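About Sastach

Sastach is a language school above a bakery in Grurkbridge, so everyone's first new word tends to be "bun." We teach evening classes in 6 languages to up to 106 adults a term, most of whom swore in January that this was the year. Groups stop at 9 - the tenth person always sits behind the coat rack. 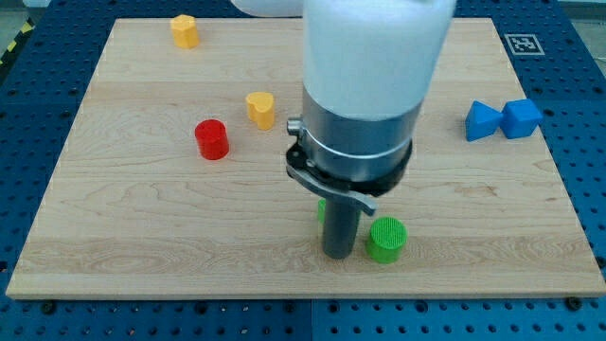 One former student wrote to us that she still can't roll an R, but she did argue down a hotel bill in Lozano.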